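Trade Account Holders' Forum: Contract Orders and Delivery

Re: Split deliveries on the Drornham flats order

I should be grateful for members' views on a matter of practice. Our firm placed a contract order with Kostedon for basins, pedestals and taps, to be delivered in one drop. We were informed on the morning of delivery that the order would arrive in two parts, with a carriage charge of £40 on the second.

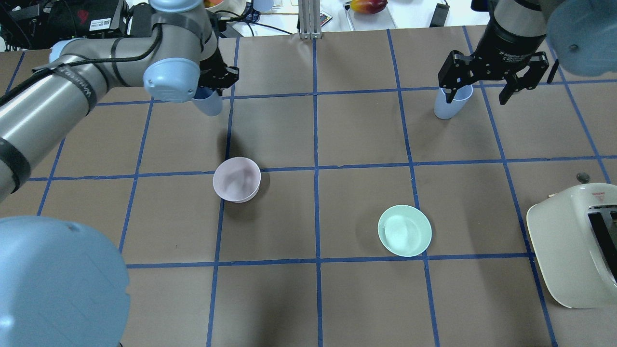 Bradley Tunstall

The written quotation makes no mention of split deliveries. I have asked for the charge to be withdrawn and have been referred to the general terms, which I do not consider a sufficient answer.

Reply from dalbello_sites

The general terms form part of the contract if they were supplied with the quotation. Clause 4 permits delivery in parts where an item is out of stock. I would pay the charge and raise the matter at the next price review.
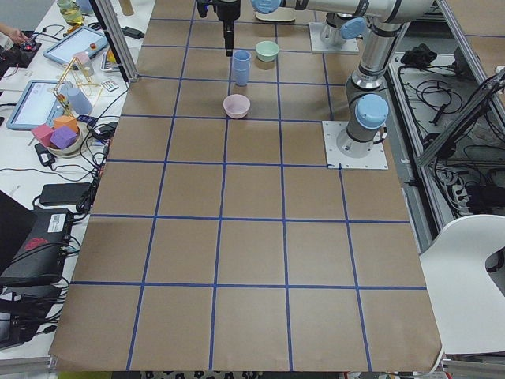 I would add that the discount on an order of this size should comfortably exceed the sum in dispute, and a good working relationship with the supplier has some value of its own.

Reply from Jordan Pickering

I must disagree with the previous reply. A clause permitting delivery in parts is one thing — a clause permitting a further charge for it is another. Mr Tunstall should ask which clause allows the charge, and should do so in writing.

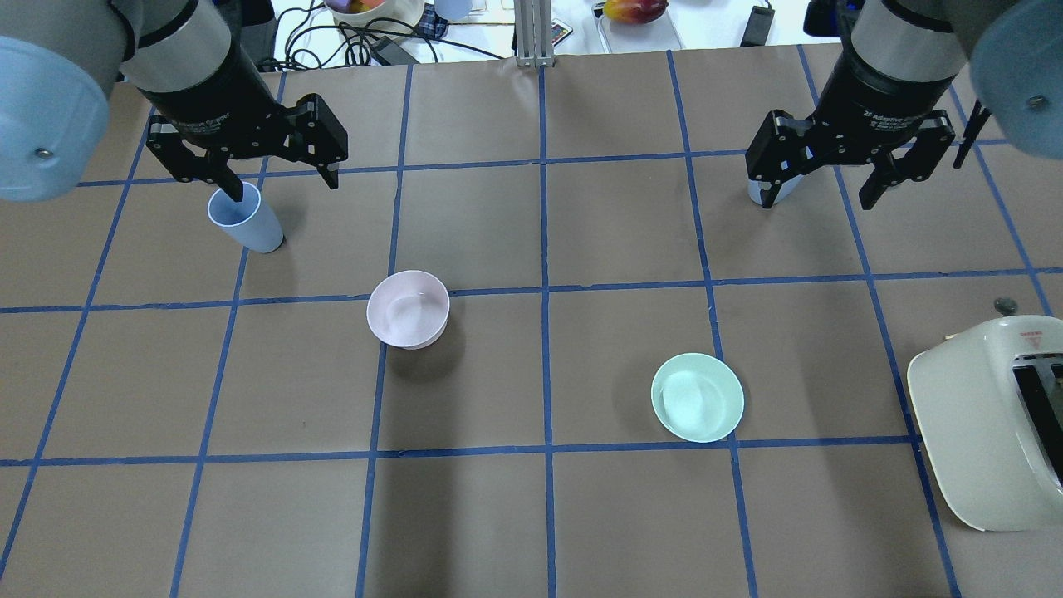 Contract Purchasing Section

We met the same difficulty in December with an order of roughly 200 pedestals. The supplier credited the charge once the question was put plainly. We now record the number of drops on every order form.

Reply from Bradley Tunstall

I am obliged to both members. The terms were attached to the quotation, so the first point is conceded. I can find nothing in them on the cost of a second drop, and I have written to the accounts office accordingly.
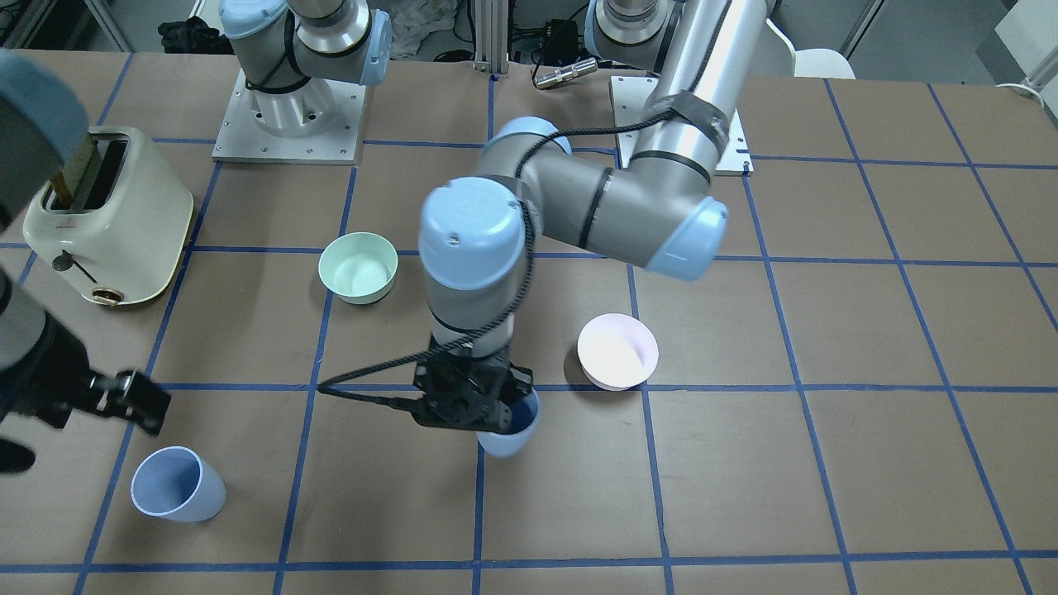
Tabletop with cup and gripper

Reply from dalbello_sites

I accept the distinction, though I remain of the view that the sum hardly merits the correspondence.

Comments

skello438: Our branch was charged in the same way and did not query it. We shall do so now.

M.P.: Please post the reply from accounts when it is received.

Last updated: Sunday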